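Noddale training lab gets its instrument money (most of it, anyway)

I've been bugging people about the robot budget at the Noddale surgical skills lab since spring, so I'm happy to report there's finally a number to share! The lab has signed off on its equipment plan for the coming year, and the biggest slice goes to the small stuff: graspers, needle drivers, suture and practice tissue. The arms themselves stay put for now.

I'll admit I expected a shiny new console to top the list. But when I sat down with the plan over coffee, the running costs were what jumped out at me. Each grasper is budgeted at $864, and the lab has put it down as something that gets used up, the way a print shop thinks about toner. Every one is allowed 50 practice sessions and then it's swapped out, no arguing. On top of that there's a $3,000 line for practice tissue and suture needles, which I'm told was the part everyone wanted to make bigger.

The exercise that eats up most of those supplies is closing a straight cut with two arms, one grasper coming in from each side and a curved needle to pick up and pass across. It's slow, fiddly work, and the tips spend a lot of time within a hair of each other. Metal on metal is what shortens their lives, so the lab wants enough spares on the shelf that a trainee never loses a morning waiting on a delivery. 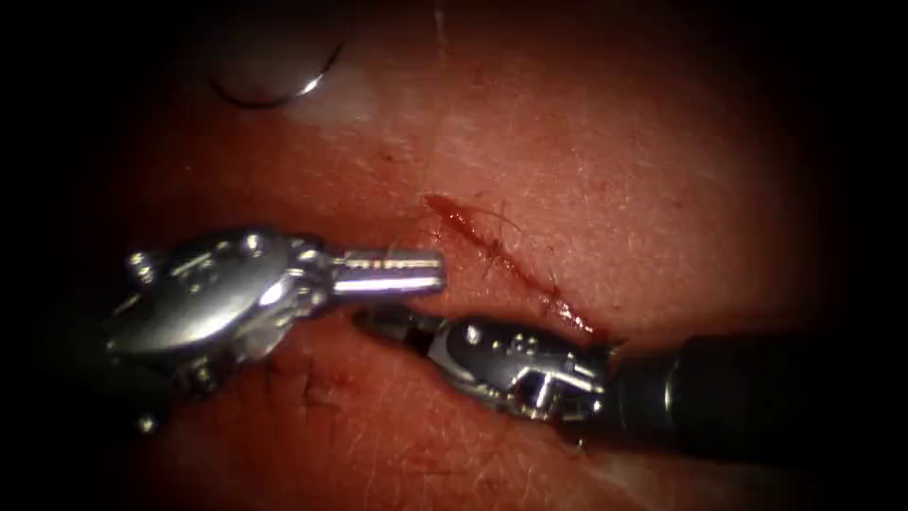
What's being bought, and when

The first order goes out in June. Flovurov is supplying the graspers and Phetsri has the practice tissue, with both on a one-year deal that can be stretched if the prices hold. I asked about a cheaper grasper that had been floated earlier, at $794 apiece, and the answer was that it came with a shorter session limit, so the savings disappeared pretty fast once somebody ran it through the spreadsheet.

The new console hasn't gone away completely. It's been pushed to the next budget round, and the lab is talking with its sister site in Lardale about splitting one (which would mean sharing a calendar too, and I can already hear the grumbling about who gets the early slots). Lardale hasn't said yes yet.

Service visits are the one piece still open. The plan covers the arms but leaves out the camera and the light source, and I'd love to see that fixed before the order goes in. I've asked for the revised sheet and will post the figures when I have them.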